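Club Handbook > Build Season > Hand-Held Gripper Station

Section 3. Setting up and recording the wipe task

For new members of the Rarndale student robotics club. Read all of it before you touch the grippers. Questions go to Jaruwan Sriwong or Pichit Yimyam, not the group chat.

Before you start

1. Sign out both grippers on the sheet. Left and right are a pair, don't mix them with the older Narko set.
2. Check the marker cubes. Every pattern flat, clean, no peeling corners. If one is scratched tell Pichit, he prints new ones.
3. Squeeze each grip ten times. Jaws should open and close without sticking.
4. Cloth on the table, pulled smooth on top. Wrinkles on the top surface mess with the tracking.
5. Put the black box on the table, latch toward you. Lid closed.

CAUTION: Cables. Power strips stay on the floor off to the side of the table, never where you stand. Look down before you step back. 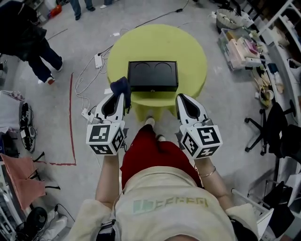
3 min read

Recording

6. Stand close to the table, feet still. Cap off, hair tied back if it falls forward.
7. Start with both grippers in view, jaws open, cubes turned so the markers can be seen. Hold for 2 seconds.
8. Pick up the navy cloth with the left gripper. Pinch the middle of it, not a corner.
9. Wipe the lid left to right, slow. Right gripper can steady the box but dont push on the latch.
10. Put the cloth down beside the box. Open both jaws. Hold again, then stop.

Note: If you drop the cloth keep going, pick it up and finish. We keep those takes. Only throw out a take if a marker cube was hidden for most of it.

Note: Sleeves. Short is best. Long sleeves slide over the cubes, we lost a whole afternoon in July to one hoodie.

CAUTION: Never put fingers inside the jaws to clear a snag. Put the gripper down first.

After each set

11. Write your initials and the take numbers in the log. Last good one on the sheet is 732, so carry on from there. Do not restart at 1!!
12. Copy files to the Suksawat drive, then check that the copy opens. Then delete. In that order please.
13. Batteries on charge, grippers back in the foam, jaws closed.

If something is wrong

Tracking jumps: check the lights, then wipe the markers with a dry tissue.
Jaw will not close: look for threads from the cloth.
Only one gripper shows up: restart the Flirden app, wait for both to conect, try again.
Still broken: stop, leave a note for Devendra Mathur with the take number.

Target for the spring demo is more than 129 clean takes per task. Folding is in section 4, same table, diffrent cloth.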